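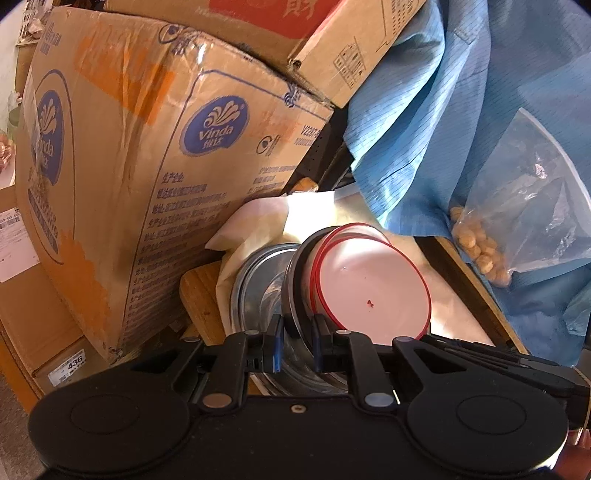 Graziella Cirillo

Before you sign up for the Wullari dish-sorting service, sort your own bowls first. I mean it as a tip. The service costs $99 a month, they bring the arm, and the brochure promises it will "take charge of your kitchen clutter." After two visits I have a list of things you should do with your cookware whether or not you ever let a gripper near it.

Don't lean round things against each other. Bowls and pans propped on their sides in a cluster are hard for two fingers to get hold of, and they are no treat for your own hands either. One overlaps the next, and you can't lift the back one until the front one is out. Set them flat, biggest at the bottom.

Keep metal and enamel apart. A thick-rimmed pot will chip an enamel edge if they knock together in a pile. If you have to stack them, put a folded dish towel in between. Wullari sells a felt divider for this. Skip it.

Paper is fine for wrapping and poor for standing things on. Crumpled sheets slide and bunch up. Smooth them out, or clear them away and work on a bare board.

Use cartons for storage only if they're square and sound. Once a corner has gone soft under the tape, or the box sits at a tilt, nothing should go on top of it. Write the contents on the side that faces you, in marker, large. The old printing won't help you find the colander in November.

Close your bags of nuts and beans before anybody starts moving pots. I shouldn't have to say this, but I have swept up enough chickpeas.

Now, the service. The contract has a clause 2 that says surfaces should be "reasonably prepared," and when I called to ask what that meant, Ragnheiður Þórarinsdóttir at the help desk read me a checklist that was more or less everything written here. So you do the stacking and the clearing, and the arm does the picking up. It does have padded fingers – I'll give them that – and I like padding near a glazed bowl. But a silicone jar opener from the drawer gives you the same grip for a couple of bucks.

Jitura has a similar plan with a $900 deposit. I haven't tried it and I'd want to see that deposit come back to somebody before I did.

If you have bad wrists or a very full pantry, ask for the single visit and don't take the monthly plan. Have the shelf cleared where you want the bowls to end up.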